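Musty smell in clothes dried indoors
Posted by Escobedo

I moved to Garkum in March and my flat has no balcony. I dry everything inside and it smells old after one day. What do I do wrong?

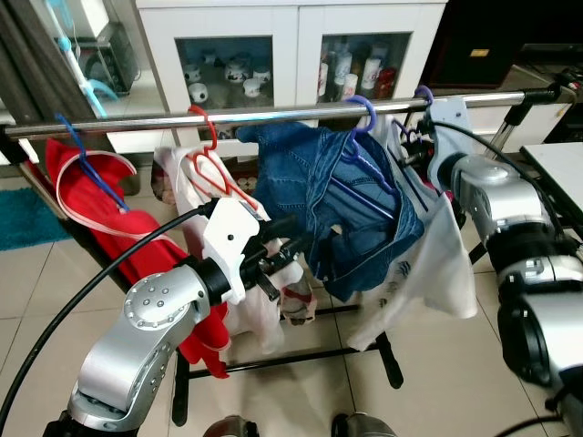 Clothes on the rail, plastic hangers

Narau
You need more air between the pieces. Turn the shirts so the thick seams are outside, and spin a second time. 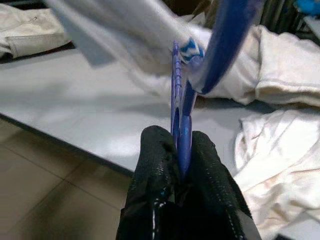 I also wash at 90 once a month, only towels, with the machine not full. It helped me after 6 weeks.

Dramosska
open window. same problem here, no solution in winter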